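Lista: automacao-pratica
Assunto: Re: visita à Vumen, alguém foi?
De: Marwa Hamdy
Data: abril de 2024

Olá a todos,

Respondo à Jolanta por baixo, com atraso e com o café que trouxe de lá ainda a fazer efeito.

> Jolanta Szewczyk escreveu:
> Alguém desta lista esteve no dia aberto da Vumen? Inscrevi-me,
> fiquei com o número 495 e nunca me chamaram. Queria saber se o
> humanoide faz mesmo alguma coisa ou se só acena aos convidados.
> E se deixam chegar perto. Na Duretti puseram-nos atrás de um
> vidro e vimos sobretudo o nosso reflexo.

Estive, com a Youssra Shehata, e não acenou a ninguém. Considero isto um ponto a favor. Entrámos num grupo de 12, assinámos um papel sobre não tocar em nada e levaram-nos para uma sala com chão em espinha e uma máquina de lavar e secar ao fundo, diante de uma janela com céu azul e colinas verdes impressas. Confesso que a paisagem me comoveu mais do que o discurso de abertura, que durou o tempo de duas demonstrações.

O trabalho em exposição era este: um cesto amarelo, fruta e uma secretária branca. Quem esperava soldadura pode ficar em casa.
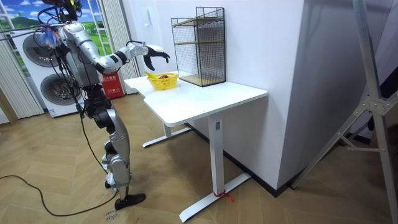

O humanoide junto à secretária, com a mão direita por cima do cesto.

Quanto a chegar perto: sim, bastante. Dá para ver os cabos todos, e são muitos. O Ashraf El Fassi, que conduzia a visita, respondeu a tudo sem folhetos, incluindo à pergunta inevitável sobre quando é que aquilo passa a ferro. («Não em junho», disse ele, o que me pareceu a previsão mais séria que ouvi este ano no sector.)

O que eu queria mesmo ver eram as mãos. São pretas, de cinco dedos, e o plástico fino do cesto parece-me um teste mais maldoso do que as caixas de cartão do costume. Perguntei pela força de aperto e o Ashraf prometeu mandar os valores. Continuo à espera, com a serenidade possível.
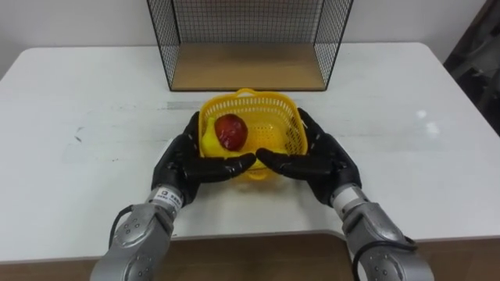 As duas mãos à volta do cesto, com a maçã lá dentro.

A Youssra, que passou anos na Tahiri a programar braços de paletização, esteve calada até esta parte e depois fez 300 perguntas seguidas sobre os pulsos. Fiquei a saber que há cabos por fora do braço porque ainda mexem neles a toda a hora. Ela acha sensato; eu acho que é um convite a prender aquilo numa maçaneta — mas eu também prendo a mala nas maçanetas.

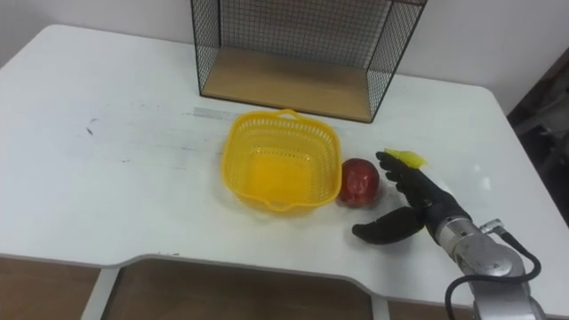
Para quem está a pensar em ir à próxima: levem sapatos confortáveis, porque não há cadeiras para os visitantes, e façam as perguntas durante a demonstração. No fim toda a gente corre para os bolos e os engenheiros correm mais depressa. A inscrição é na página deles e convém guardar o código do grupo. O nosso era o 2707 e pediram-no duas vezes, à porta e outra vez no bengaleiro, como se entretanto pudéssemos ter mudado de ideias.

Jolanta, falei do teu caso na receção. Dizem que a lista de espera transita para a visita seguinte e que não precisas de te inscrever de novo. Eu inscrevia-me de novo.

A Hajar pergunta se alguém tem contactos na Skirilach para organizarmos uma coisa parecida. Respondam-lhe a ela, por favor, que eu já perco mensagens que cheguem.

Um abraço,
Marwa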